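Quick one before lunch. Been rewriting our rules for sim work at Lundcombe, the old list was 20 items and no one read past the first few.

New list is 4. Two arms that share a table get one agreed handover zone, written down. Speed limits in sim match the real cell. No turning off collisions "just for now". Every scene file gets a version number, even the throwaway ones – especially those. 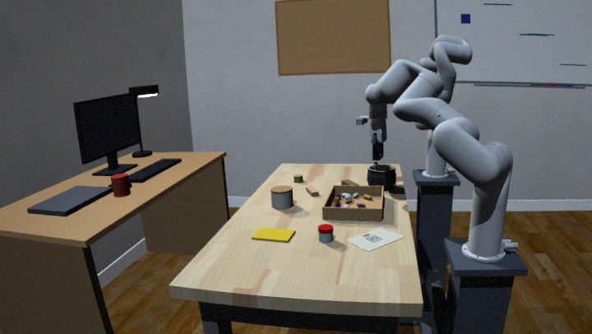

The collision one got pushback. Olatunji team said it slows there batch runs, and ok, it does. But we had 2,000 runs from Flenent that looked great and then 2 arms passing straight thru each other at the elbow. All of it binned. In August, too, with the demo coming up.

Still open – clutter. How much stuff on the table before a test counts? Cistex wants a fixed set of objects, same spots every time. I'd rather shuffle them and log the seed. Will post the full sheet once we settle it, probaly next week.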